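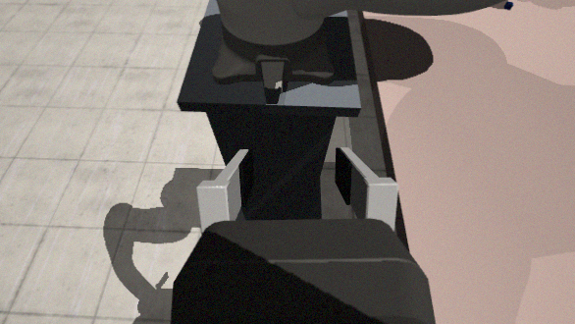

Figure 3. Wrist view in simulation with the fingers open and nothing held. The pedestal and robot base are ahead of the gripper, with the tabletop to the right.

4.2 What the wrist view does to the planner

I'll admit I was stubborn about this part. When Impi Peltonen and I first hooked Grellach (our grasp planner) up to the rendered wrist view, I wanted one perception module for everything, no special cases. Then we looked at poses like the one in Figure 3, where the arm's shadow lands on the floor tiles and there's another dark patch on the table, and our segmenter happily called shadows objects!

So we trained it again on 900 rendered views with the light moved around, and we masked the gripper body using the joint state. That got us from 22 false detections on our test set down to 17. Not a huge drop, I know, but the ones left were mostly small and easy to filter by depth.

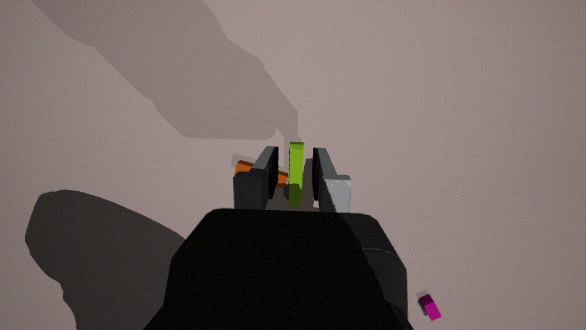
Figure 4. Green block held upright between the fingers, orange object partly hidden behind the left one, magenta cube at lower right.

Occlusion was the harder problem. In Figure 4 the orange piece only shows at its two ends, and the old tracker would split it into two objects and plan around both (very politely, and very slowly). We now join segments if their edges line up and their colors match, with a 19-frame memory for anything a finger covers. The merge step runs before Grellach asks for a new path, so the planner gets a single obstacle to work with.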